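Ekdale Robotics Workshop: Open Day Visitor Information

Frequently Asked Questions

Last updated 15 August 2024

The Ekdale Robotics Workshop opens its doors to the public once a year. Visitors may watch the robot arms at their tables, speak with the staff who operate them, and attend a short talk. Please read the answers below before you book.

General

What takes place at the open day?
Demonstrations run throughout the day in the Strand Room. Each session lasts 12 minutes and is led by a member of the workshop staff. A session consists of the arm being guided over the table by an operator, followed by time for questions. Visitors may attend more than one session if space allows.

Who may attend?
The open day is free and open to all. Children under 12 must be accompanied by an adult. No technical knowledge is expected.

Do I need to book?
Yes. Places are issued by timed ticket, and tickets can be requested by e-mail or at the front desk. A total of 493 tickets will be issued this year. Tickets may not be transferred to another time slot on the day, but they may be given to another person.

The demonstrations

What will I see from the viewing area?
Visitors stand behind a low rail on the public side of the table. A screen on the wall shows the view from a small camera mounted close to the gripper, so that those at the back can follow the work. In this view the two black fingers of the gripper are always near the lower edge, with the tabletop beyond them.

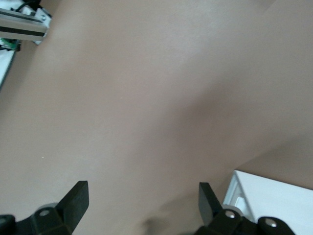 Operators will announce each movement before it is made. Visitors are asked to hold their questions until the arm has come to rest. Staff will be pleased to repeat a movement at the end of a session when time permits.

Why does the arm move so slowly?
Speed is limited whenever members of the public are in the room. The limit is set before the doors open and is not changed during the day. Visitors who attended in earlier years may notice that the arm is slower than before; this follows a review of our procedures completed in June.

Why do the fingers sometimes stay open for a long time?
Much of an operator's work consists of placing the gripper in the right position before anything is picked up. The fingers are kept apart during this stage. Some sessions deal only with positioning, and no object is lifted in them. The session list at the front desk states which kind of session is being held.

May I operate the arm myself?
Visitors aged 12 and over may take a turn at the controls in the Bakton Room, where 3 places are available in each session. Names are taken at the door. Closed shoes are required, and long hair must be tied back. Loose scarves and lanyards must be left with the desk.

Does the lighting affect the camera view?
It does. The gripper and arm can cast shadows on the table, and on a pale surface a soft shadow may look like a mark or a stain on the screen. Operators learn to tell the two apart, and the subject is covered in the talk given by Brijesh Pal, who supervises the demonstrations.
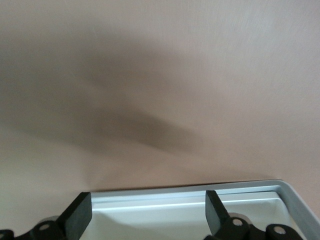

Safety and conduct

May I reach over the rail?
No. The rail must not be crossed at any time, including between sessions. Staff may stop a session if a visitor leans over the table.

May I take photographs?
Photographs for personal use are permitted without flash. Please ask before photographing other visitors or members of staff. Tripods are not allowed in either room.

Access and travel

Is the building accessible?
Both demonstration rooms are on the ground floor and have level entry. Seats are kept free at the front of the viewing area for visitors who need them. Please tell us of any other needs when you request your ticket.

Where may I park?
Parking is available in the Gravellow lot, a six-minute walk from the main entrance. Spaces beside the building are reserved for permit holders.

Are school groups admitted?
School groups are received on separate dates and should not request open day tickets. Teachers may write to the front desk for the group visit form. One adult is required for every 6 pupils.

What happens if a session is canceled?
Ticket holders will be offered a place in the next session with free space. If none remains, the desk will record your name and give you early booking for the following open day.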